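Section 6. House Rules for Soft Goods: Bags, Straps and Pockets

I wrote this part of the Trollach cell guide after my second month on soft items, so it's a bit more opinionated than the sections Prodromos Giannakopoulos did on bins and boxes. Rigid stuff forgives you. A backpack doesn't! It folds, it hides its own edges, and it grabs hold of anything with a corner on it.

Read section 2 first if you haven't done the stop-button check yet. I'll wait.

6.1 Before you move either arm

1. Set your speed limit to 20 percent. I know it feels slow. Leave it there until you've finished the whole section once.

2. Bring up the wrist view and check that both fingertips are in it. If fabric has swallowed one of them, back off and come in again from a different side.

3. Look for seams and binding. Thick trim is a lot stiffer than the plain cloth next to it, and a finger can slip behind a band without you feeling a thing through the controls.
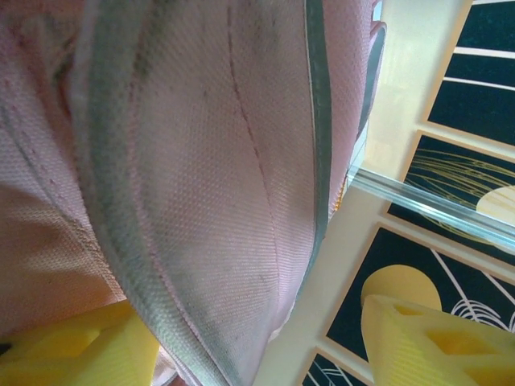
Fig. 6-1. Wrist view with the fingers in close to the fabric. Note the grey-green trim on the left.

4. Pick your grip spot on plain weave if you can. Seams are okay for lifting, but stay off loops and stitched edges.

CAUTION: Never pull sideways on a strap to free a finger. Open the gripper fully, wait a beat, then back straight out the way you came in.

6.2 Working near packets and pockets

Panagiotis Christodoulou and I argued over this one for most of February, and his version won. Treat every packet as if it will tear. Our force cap for thin packaging is 6 newtons, and you set it on the Vilov panel before you go anywhere near the pocket (the panel forgets it on restart, so check again after lunch).

5. Go in with the fingers open and keep the packet between them. Don't close until you can see where both sides of the packet end.

6. If the print on the packet goes smeary on your screen, stop moving and let the view settle. I use this as my speed check and it hasn't let me down yet. 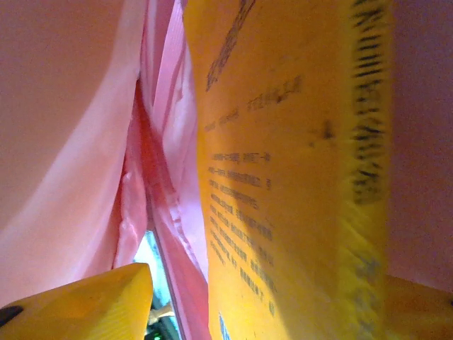 Fig. 6-2. Yellow packet between pink folds, fingers at its lower end.

NOTE: Shiny folds fool the depth reading. Trust your eyes over the number, and write it in the Pappas log if the two disagree badly.

6.3 Two arms on one bag

7. Say out loud which arm is holding and which arm is working. It sounds silly when you're alone at the desk. Do it anyway, it really does stop you from swapping them by accident.

8. Let the holding arm press down and stay put. The working arm hovers above the bag until you've checked the fixed camera as well as the wrist one, and if its cable looks tight, raise the wrist a little and look again.
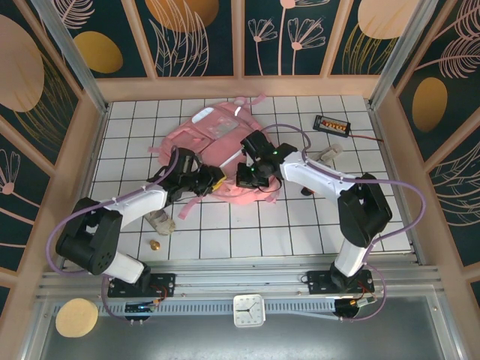 9. Keep small loose things out of the path of trailing straps. Straps drag a lot farther than you'd guess, and I've chased enough bits across the floor to be boring on the subject.

10. When you're done, open both grippers, lift clear, and park the arms. Then log the cycle count. At 4000 cycles the finger pads get inspected under the Zorau schedule, which is in section 9.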